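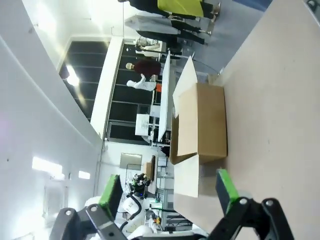

Els Van den Broek wrote on 29 June 2025:

> Has anyone on the list managed to get consistent compression figures
> out of B-flute boxes stored over winter? Ours were bought as one lot,
> kept flat on the pallet, and tested in April. The first batch averaged
> 3,355 N top to bottom. The second, from the same pallet, came out well
> under that. The supplier (Van Beek) says the board is within spec and
> that we are conditioning it wrongly. We leave the blanks overnight in
> the test room with the door shut. Is that enough?
>
> Also, do you tape the flaps or leave them folded in?

Els,

Overnight in a closed room is not conditioning unless the room itself is controlled. Board takes up moisture from the air slowly, and blanks in a tight stack take it up very unevenly. The outer ones will have settled by morning and the middle of the stack will hardly have changed. If your first batch came off the top of the pallet and your second from further down, you may be measuring the stack and not the board.

What we do at Tedby:

The blanks are separated and stood on edge in a rack with a gap between each. They go in at 23 degrees and 50 per cent relative humidity and stay there until two weighings an hour apart agree. For single wall that is normally a day. For double wall allow longer. Before that they spend some hours somewhere drier, so that every blank reaches its final moisture from the same side. Board that has dried down to 50 per cent holds more water than board that has come up to it, and the difference shows in the crush figure.

Weigh one blank from each batch before the test and dry it in the oven afterwards. Without the moisture content I would not compare your two averages at all. I would also send that number to Van Beek, as it is the first thing they ought to have asked for.

On the flaps: either will do, but pick one and write it down. We tape top and bottom with a single strip along the centre seam. Flaps folded in without tape tend to spring up a little at the score line, and the platen then spends the first few millimetres of travel pushing them flat. The peak load is not much affected, but the deflection at peak is, and if your machine stops on deflection you can end the run early without noticing. Set a preload and zero the travel there.

Erect the boxes by hand and square them against a corner block. Do not fold the flaps back past 90 degrees more than once. A score that has been worked back and forth is softer than a fresh one, and horizontal scores carry much of the early deformation.

Two smaller points. Check whether your platen is fixed or swivelling. We ran the Trondau press with a floating platen for years and got lower figures than we do now with it locked. Secondly, look at the load cell range. Ours was ordered for a maximum of 4,000 N and we had a run of strong boxes stop right at the top of it, so the average for that lot was meaningless.

The Posedix software reports the mean by default and hides the spread on a second tab. Please post the individual values if you have them, along with the order in which the blanks came off the pallet.

Regards,
Tedby test room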